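Usura Releases Wrist Camera and Gripper Kit for Tabletop Handling Work

Kit pairs a wide-view camera with a two-part software package; orders open now, first shipments in September

26 February 2025 – Usura today opened orders for the Etulska kit, a wrist-mounted camera, gripper and software package for robot arms that pick up, move and set down everyday objects on tables and benches. The kit is sold to research labs, teaching departments and integrators that already own an arm and want to add close-range vision and gripping to it without building a mount, a cable run and a recording setup of their own.

Etulska is the first Usura product to ship as a complete end-of-arm package. Earlier products were sold as separate parts, and buyers were left to match camera placement to finger length. In the new kit the camera position is fixed at the factory relative to the gripper, and the calibration file for that position is supplied with each unit.

What the kit contains

The base kit consists of the gripper, the camera and its housing, a mounting plate, the arm-side cable, a power adapter, a printed installation guide and a license for the Cortés software. The mounting plate is drilled for two common bolt patterns. Adapters for other patterns are listed in the accessories sheet and are ordered separately.

The assembled unit weighs 603 grams, including the mounting plate and excluding the cable. Buyers should check this figure against the payload rating of their arm and subtract it, together with the cable weight carried by the last joint, from the load available for objects.

Fingers are held by two screws each and can be changed without removing the gripper from the arm. One pair of general-purpose fingers is included. Soft-tipped and narrow fingers are available as accessories. After a finger change the operator runs a short open-and-close routine from the software, which stores the new travel limits under a profile name. Up to 8 profiles can be kept on the unit.

Wide-view camera

The camera uses a fisheye lens. Usura selected this lens type after trials with narrower optics, in which the target object often left the view during the last part of the approach. With the wider lens, the object, the fingertips and much of the surrounding work area can stay in view together while the arm closes in.

The trade-off is distortion. Straight edges toward the outside of the view bend strongly, and objects near the rim take up fewer pixels than the same objects near the center. The Cortés software can pass the picture through as captured or flatten a chosen region before passing it on. Flattening adds a processing step and discards part of the outer view, so the default setting is to record the picture as captured and flatten later if needed. Both versions carry the same time stamp.

Exposure can be automatic or fixed. Usura recommends fixed exposure in rooms with bright tabletops and overhead strip lighting, where automatic exposure tends to shift as the arm tilts and the lights enter or leave the view. A setup page in the software shows the brightest and darkest parts of the current view and suggests a starting value.
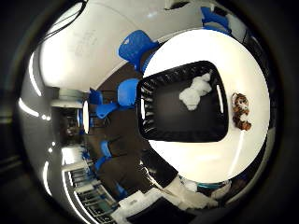 Reference tasks for the kit are built from objects that are easy to obtain and hard to model exactly. Cloth is one group. A bunched cloth has no fixed outline, and its shape changes each time it is lifted and released. Plush toys are another group: they keep a general shape but compress under the fingers, and surface markings can mislead software that looks for edges. Trays and open containers make up the third group. Their side walls limit the angles from which the gripper can enter, and dark, glossy bottoms can return reflections that vary with the position of the arm.

The kit includes 7 reference tasks drawn from these groups. Each task is delivered as a setup sheet, a starting configuration for the software and a scoring form. The sheets describe the table surface, the starting area for each object and the condition that counts as complete. They do not require a particular brand of tray, toy or cloth. Labs that want to compare results between sites should agree on the items beforehand and record their dimensions on the form.

Software

Cortés is supplied in two parts. The control part runs on the computer connected to the arm and handles finger position, grip force limits, finger profiles and the stop signal. The recording part stores camera video, finger position and arm position in a single file per attempt. Arm position is read from the arm controller through a plug-in. Plug-ins for three arm families are included at release, and the interface is documented for users who need to write their own.

Each recorded attempt can be marked as complete, incomplete or void. Void is intended for attempts interrupted by a person, a cable snag or a setup error. Void attempts are kept on disk by default and left out of exports. Operators can add a short text note to any attempt and can search notes later.

Exports are available as video with a separate table of positions, or as a packed archive for use in model training. Cortés does not include a trained picking model. Users supply their own control method, whether scripted, operated by hand or learned from recordings. Usura takes the view that control methods change faster than gripper hardware and that most buyers in this group have a preferred method in place.

The software works without an internet connection. Recordings stay on the local machine unless the operator sets up a transfer. License checks are performed once, at installation, and can be completed from a second computer where the control machine is kept off the network.

In-house testing

Before release, Usura ran 1,217 recorded attempts with pre-production units across the reference tasks. The purpose was to test the hardware and the recording chain; picking rates were not the subject and are not stated in this release. Three changes were made as a result.

The cable exit was moved to the side of the housing, which reduced pull on the connector when the wrist turned. The finger screws were changed to a longer type. The recording part now warns the operator when camera and arm time stamps drift apart – in early versions the drift was logged but not shown, and it was easy to miss during a long session.

Units from the pre-production series are not offered for sale.

Installation and setup

Installation calls for one hex key, supplied, and access to a power outlet near the arm base. The guide covers mounting, cable routing, the first power-on, the plug-in and a test recording. Cable routing receives the longest section. Usura advises leaving enough slack at the wrist for full rotation in both directions and securing the cable at each link of the arm with the supplied straps.

Rooms used for other purposes, such as teaching spaces and shared workshops, need some care in layout. Chairs should be moved clear of the reach of the arm before powered motion begins. The wide view of the camera also takes in much of the room beyond the table, and sites that keep or share recordings should consider what is on show in the background. A masking tool in Cortés can black out fixed parts of the view at export. The mask follows the camera view, so it suits attempts in which the wrist moves little; for larger motions the guide recommends cropping.

The kit is not a safety device. The stop signal halts the fingers and passes a stop request to the arm controller, but protective stops, guarding and risk assessment remain the responsibility of the site.

Service and support

Hardware support is provided by Dododau, which handles repairs, spare fingers and recalibration for Usura. A unit that has been dropped or struck should be returned for recalibration before further recording, since a small shift of the camera housing will not be visible to the eye but will affect position estimates. Recalibrated units are returned with a new calibration file and a dated sheet listing the change from the previous one.

Software updates are included for the first year. After that period the installed version continues to run, and updates can be renewed yearly. Existing recordings remain readable in all later versions.

Availability

The Etulska kit can be ordered from today as a base kit or as a classroom set of two units with shared accessories. Prices are given on request and depend on finger type, adapter plate and number of licenses. First shipments are planned for September and will be made in order of receipt. The installation guide, the accessories sheet and the full text of the reference tasks can be requested before purchase.

Orders placed before the first shipment date can be changed or withdrawn without charge. Quotations should state the arm model, the bolt pattern at the wrist and the operating system of the control computer.

About Usura

Usura designs and sells end-of-arm hardware and recording software for robot arms used in research, teaching and light handling work. Its products include grippers, camera mounts, finger sets and the Cortés software.

Press and sales inquiries: Usura, press desk. Service inquiries for existing units: Dododau, repair and calibration desk.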